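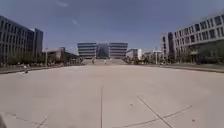
Mirjam Reisinger (mreisinger)
Thursday, 14:12
Board: Outdoor machines > Buying and budgets

Robot for paving inspection, wheels or legs?

I look after the outside areas at Rultden and have to put a figure in next year's equipment budget for an inspection robot. The job is to go over the open paving on a fixed route and record the joints, the kerb lines and any damage to the slabs. At the moment this is done on foot with a clipboard and it gets skipped when we are short of people.

Two machines are on my list, both quoted through Drateo. One is the Revby, four wheels. The other is the Moser, legs, a good deal dearer. The service plan on the Moser is £2,131 a year and that doesn't include batteries.

Ground is concrete slabs, flat, with a wide set of steps at the far end in front of the main building. Which would you buy?

kerbside_tony
Thursday, 14:50

Wheels. It's flat concrete. You would be paying for legs to walk over something a shopping trolley can cope with. Put the difference into a better camera and a spare battery.

pellow
Thursday, 15:06

Disagree with Tony. She said steps. If the steps are on the inspection list then the wheeled one does part of the job and somebody still has to go out with the clipboard. Are they on the list?

mreisinger
Thursday, 15:31

They are, but only twice a year. The paving is meant to be every week.

kerbside_tony
Thursday, 15:38

Then walk the steps twice a year and buy the wheels.

hdunmore
Thursday, 16:15

Before you choose either, ask Drateo what the price includes. We had a quote for something similar and the following were all extra:
Site mapping
Charging dock and its weather cover
Operator training, 2 people
Software licence after the first year
Delivery

The dock was the one that caught us out. It needed power where we had none, and the electrician cost more than the dock did.

mreisinger
Thursday, 16:40

Training for 2 is in the quote. Mapping isn't mentioned at all, so I'll ask. Dock is listed but nothing about the supply to it. Thank you.

pellow
Thursday, 17:02

How does it find its way in the middle? That would worry me more than wheels or legs. Some of them like having a wall nearby. 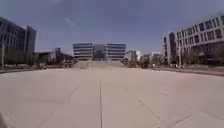 mreisinger
Thursday, 17:25

Positioning is the part I understand least. The Revby brochure says it uses satellite plus laser, and gives 200 metres as the laser range. The Moser paperwork only says "multi-sensor". Out in the middle there is very little standing up for a laser to hit. The buildings are all round the outside, the kerbs are low, and otherwise it's slabs. The straight joint up the centre would be a handy line for checking drift, if either machine can be told to follow a seam. I'd also want the route to stop short of the far right side, where there are vehicles parked along the edge.

hdunmore
Thursday, 17:48

Range on a brochure is usually for a pale target on a good day. Dark glass can be poor for laser and you've got a big dark building on the left. Ask for a trial on your own ground, and have them run the full route, middle included.

kerbside_tony
Thursday, 18:05

Satellite should be fine with that much sky. I think you're both making this harder than it is.

hdunmore
Thursday, 18:11

Open sky helps, but tall buildings on the edges give you reflections. The kerbs are next to the edges, and the kerbs are on her list.

pellow
Thursday, 18:30

Would Drateo hire you one? I'd sooner put three months' hire in the budget than a purchase price I couldn't defend. You'd also find out how fine a crack it can pick up in a joint.

mreisinger
Thursday, 19:04

I hadn't asked about hire. Budget has to be in by April, so there is time for a trial if they can come out soon. I'll put the Revby down as the main figure with hire as the other option, and get separate prices for mapping and the dock supply. Still not sure about the Moser. I'll post the numbers when Drateo reply.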